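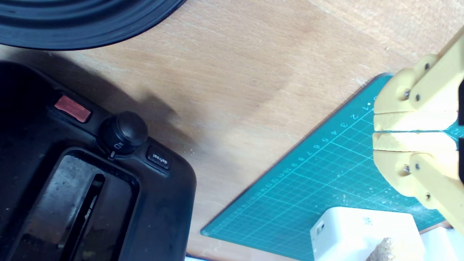
Working the toast bench with the arm: a shift guide

June — posted by the bench desk
4 comments · 11 shares

Quick one. People keep getting moved onto the bench from packing or from the ovens and getting a two-minute handover at the door. So, written down. Read it once before your first shift, then keep it open on the bench tablet.

What the bench does has not changed. Every batch of sandwich loaf gets slices pulled, toasted, looked at, scored. If the toast is patchy the batch gets a second look before it leaves the building. We did it by hand for years. Now the arm loads and lifts, and you do the pulling, the looking and the scoring, plus a fair bit of babysitting.

Before you start

Apron, hairnet, the usual. No gloves near the fingers when the arm is live, a loose glove is the one thing that will really ruin your morning.

Log in to Cletard. Pick "bench, assisted." If it only offers you "bench, manual" your training hasn't been ticked off and you need to go to the shift lead, don't borrow somebody's login.

Check the batch list. Cletard sorts by oven time, which is usually what you want. When there's a late Plinell loaf (the seeded one) it ends up at the bottom and you have to drag it up yourself.

Then the bench. Brush the crumbs off the mat. Brush round the toaster too, and along the side panels where they pile up. Old crumbs get under the next slice and it sits crooked, and a crooked slice is the number one reason for a missed pick. Do not use the air line. It just moves them all to the floor and then cleaning comes and finds you.

Look at the toaster. Lever up, both slots clear, nothing burnt on the guides. Check the dial is on the bench setting and defrost is off. Somebody hits defrost with an elbow maybe once a week and then a whole batch scores pale and everyone blames the oven.

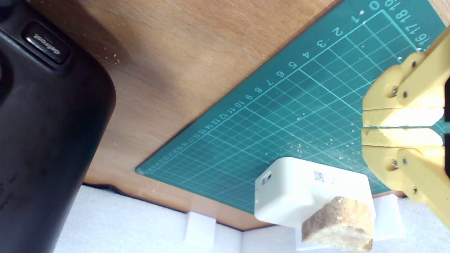

Predenari Chamoun Site — Quality Bench & Toast Room

Checking the fingers

Power off at the switch for this part. Takes less time than reading it.

Press each foam pad with your thumb. Should spring back. If it stays dented, swap both pads, never just one. Spares are in the top drawer in the paper bags, and please write on the sheet when you take the last pair.

Look at the screws along each finger. Anything standing proud, snug it with the small driver. Snug only. The fingers are printed plastic and if you lean on a screw you'll split the link, and then the bench is manual until a new one comes off the printer upstairs.

Wipe the pads dry with a clean cloth. No spray. We tried spray and the bread tasted of lemon.

Power on, step back, let it go to its start position. If it stops short or you hear a grinding, hit the stop and call maintenence. Don't help it along by hand.

Cutting and placing the slice

Most of your actual skill goes here, so take your time over it even when the queue is long.

Cut from the middle third of the loaf. Ends go in the bin for the pig farm, same as ever.

Even thickness top to bottom. A wedge shape will get picked up fine and then jam halfway into the slot. If your slice comes out as a wedge, cut another one.

Set it down on the mat with the crust edge toward the arm. The grid lines are there to help, so use them. Line the bottom of the slice up on a bold line and you're close enough.

Hands out. Then press ready on the tablet. In that order! People press ready and then go back in to nudge the slice. The arm will pause if the side sensor sees you but treat it like it won't.

One slice at a time on the mat. Putting two down to get ahead of it doesn't work, it grabs at both and drops both.

Running it

After ready, the arm comes down, closes, lifts, swings over to the toaster and lowers the slice in. You push the lever. Yes, still you. There was talk of having the arm do the lever and maybe it will later on, for now it's a person's finger and that gives you a natural moment to look at how the slice is sitting before it gets hot.

A good load takes 39 seconds from ready to lever. If it's dragging well past that, it's hunting for the slice, and your placement is off.

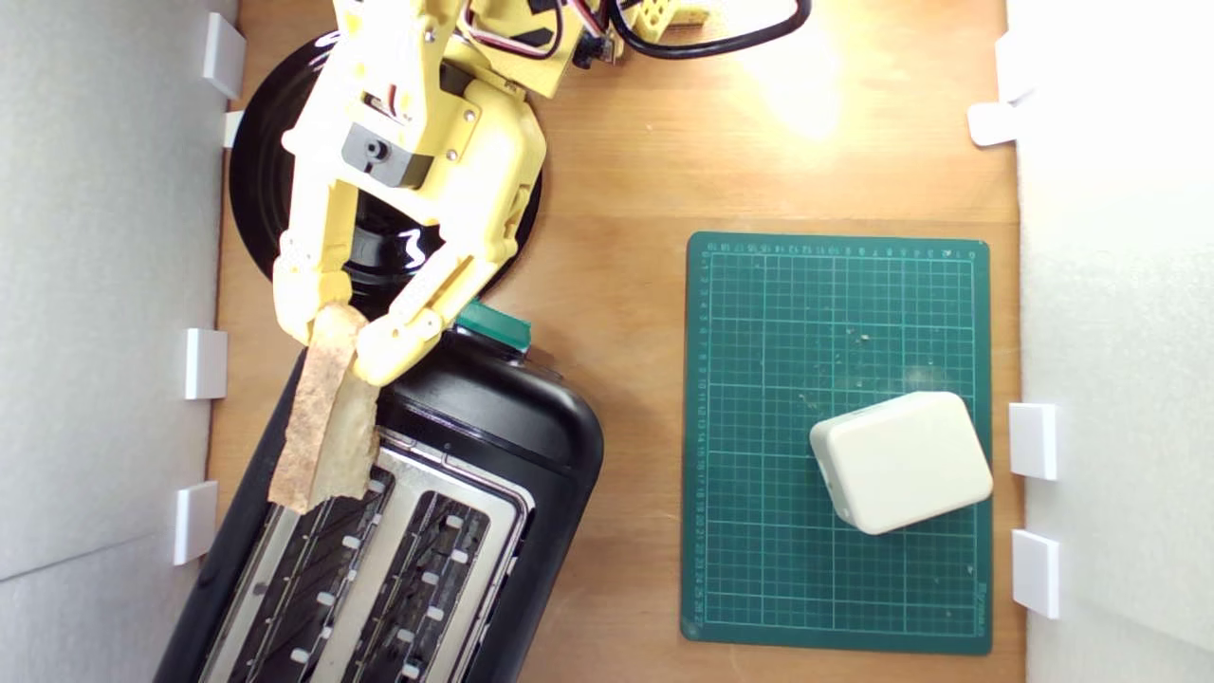
Slice held upright over the toaster.

Watch the bottom edge of the bread as it comes in. Bottom edge over the slot, let it go. Bottom edge over the metal, press pause, straighten nothing by hand, press retry. It backs off and comes in again. Two retries and then you take the slice out (arm paused, light amber) and load that one yourself. Mark it "hand" in Cletard so the numbers stay honest.

Soft loaves are worse than firm ones. Anything out of the oven the same morning squashes between the pads and comes out with a waist. Let it rest the full time on the rack before you cut. If the planner is pushing you for a fresh batch, do it by hand and mark it, nobody will argue.

When it pops, let it stand a moment and then the arm lifts it clear. Scoring is next and that's all yours.

Scoring

Card goes beside the slice, same light every time, overhead lamp on and blind down. Score both faces. Look for pale patches, tunnels, a dark rim with a white middle. Break it in half and look at the crumb. Type it in before you press ready on the next, I know it's tempting to stack up three and do them together and I know what the notes look like when people do that.

If you aren't sure, ask whoever was on bench yesterday. The score card is a guide and a lot of this is still eyes.

What changed for us, since new people ask

Fair question and it comes up every time, so here's how it looks from the bench side.

We used to have 2 people on here, one loading and one scoring. Now it's one on the bench and the other goes to oven checks, which used to get skipped when we were short. No hours were cut. The rota moved around a lot though and some people lost the Saturday early, which paid better, and that is still being talked through with the site office. Go to the meeting if it affects you.

Burns are down. Reaching over a hot toaster all shift was a lousy job and I don't miss it.

What got harder: standing still. Loading by hand kept you moving. With the arm you wait, and look, and wait. First week everybody says their feet hurt more and their head is tired by lunch. So we swap at 22 minutes past each hour, bench to ovens and back, and you take the swap even if you feel fine. Don't save them up.

Also the pace. On a full shift we're down for 147 slices. That number was set for the arm running clean. If it's having a bad day you will not make it and you're not expected to make it by hand to catch up. Log the stops, with the time and what happened. The stop log is the only thing that gets the target looked at, and a shift that quietly caught up by hand looks like a shift with no problems.

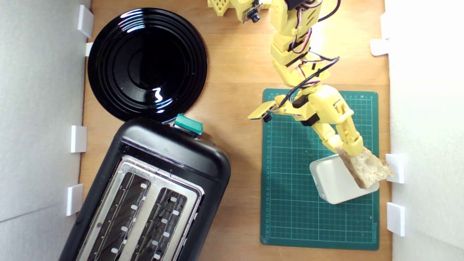 And on the stop log, please write more than "dropped it." Dropped it where, on the way up or over the slot? Which loaf? Thick or thin? Maintenance can do something with "let go over the mat, thick slice, second try." They can't do anything with "dropped it again."

Common stuff that goes wrong

Slice twists in the fingers. Picked too near one corner. Put the next one a square or so further in.

Slice tears at the top. Bread too fresh, or the pads are worn. Check pads first.

Arm goes to start position and sits there. Tablet has gone to sleep. Wake it, press ready again.

Arm stops halfway with the light red. Leave it. Stop button, then call. If there's toast in the slots, unplug the toaster at the wall, wait till it's cooled down and then get it out with the wooden tongs.

Cletard shows the wrong batch. Finish the slice you're on, then back out and pick again. Changing batch mid-slice files the score under the old one and I've never found a way of moving it.

End of shift

Arm to park. Wait for the light to go out before you reach in.
Toaster off at the wall, let it cool, empty the crumb tray.
Mat off, wipe it, dry it, put it back with the numbers along the left side.
Check teh pads again and leave a note if they're going.
Stop log signed, even if it's blank.
Blind up.

Leftover toast that scored fine goes to the break room, butter is on the second shelf. Failed stuff goes in the bin with the ends.

Anything in here that's wrong or out of date, put it in the comments and it'll get fixed when there's a minute. The bit about oven checks needs its own page, coming.

4 comments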